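Search this site Search Go

Teaching by hand at Pendwood

If you have walked past the back workshop at Pendwood on a Thursday evening this spring and wondered why the lights were still on, we have an answer for you, and it's a fun one. Our robot arm group has started teaching by demonstration, and it has taken over most of our spare hours (and a fair chunk of our dinner conversations, sorry to our families).

The idea is simple to say. You don't write out every move the arm should make. You do the job yourself, with the arm doing it along with you, and the computer keeps a record of the whole thing: where each joint was, how wide the fingers were open, what the wrist camera saw. Do that enough times and you have something a learning program can chew on. Firouzeh Asadi has been running these sessions since March, and she calls one full run from start to finish a "take," so now we all do.

There are two ways to give a take, and people fall into camps pretty fast.

The first is by hand. You put the arm in its loose mode, hold it near the wrist, and walk it through the job like you're helping a kid with a pencil. It feels wonderful the first time! The arm has weight but it goes where you lead it. The trouble is your own hands. They get into the camera view, they hide the thing you're reaching for, and you end up twisting into shapes your shoulder will complain about the next morning. Firouzeh's trick is to hold it from behind and below, with your elbow tucked in, and to stop as soon as you start to feel tired, because tired takes are jerky takes.

The second is by remote control. We use the Grustel hand controller for this, the one with the trigger for the fingers. You sit at the side desk and watch the wrist camera on the monitor, and the arm copies your hand. It's stranger at first. You lose your sense of depth almost completely, and nearly everyone closes the fingers too early on their first go. But once it clicks, it clicks, and the recordings are much cleaner. I was firmly in the by-hand camp until May and I have now switched sides, for anyone keeping score.

We are up to 891 takes. That sounds like a lot until you learn that a good many came from the weeks when we were still working out how to do this, and we've put those in a separate folder that we may or may not ever open again. The rest are in good shape. They cover reaching, lining up, closing the fingers, and backing away without bumping anything, which is harder than it sounds when there are cables around. Loose wires are a great teacher of patience. A person can see a loop of cable and just sort of lean around it without thinking. Showing an arm how to do that means slowing down and making the lean big and clear, so that it's really there in the recording.

A few things we've learned, passed along in case you're coming to try it:

Start every take from a slightly different place. We all drift back to the same comfortable spot, and then the arm only knows how to begin from there.

Leave your mistakes in if you recover from them. If you come in a bit to the left, stop, and fix it, keep going. Those are some of the most useful takes we have. If you knock something over, end the take and mark it.

Don't talk to the person on the controller. I know. I'm the worst at this.

Watch the monitor, never the arm, when you're on remote. If you look up and steer from what you see across the room, you are using information the camera doesn't have, and the program has no chance of making sense of why you moved. Firouzeh caught me doing this twice in one evening and she was very nice about it both times.

On the software side, we've moved our recordings over to Kiiskinen, the little logging tool that one of our members wrote over the winter. It saves the joint positions and the video together, and you can scrub back and forth through a take and throw out the dud seconds at the start. It still crashes if you give a take a name with a slash in it. Please don't give a take a name with a slash in it.

Sessions run from 6 to 8 in the evening, Thursdays, in the back workshop. We work in pairs, one on the controller and one on the notebook, and swap halfway. No background needed — if you can steer a shopping cart you'll be fine — and newcomers get a practice half hour that isn't recorded, so there's no pressure. Closed shoes, please, and tie back long hair. The side door by the Hisasell loading bay is the one to use, and you may need to knock loudly.

If you'd like a spot, put your name on the sheet by the kettle or reply to this newsletter. We'd love to have more left-handed people in particular!

Last updated: May

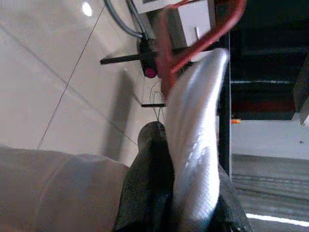 View from the wrist camera, with the gripper fingers up close and plenty of cable to lean around.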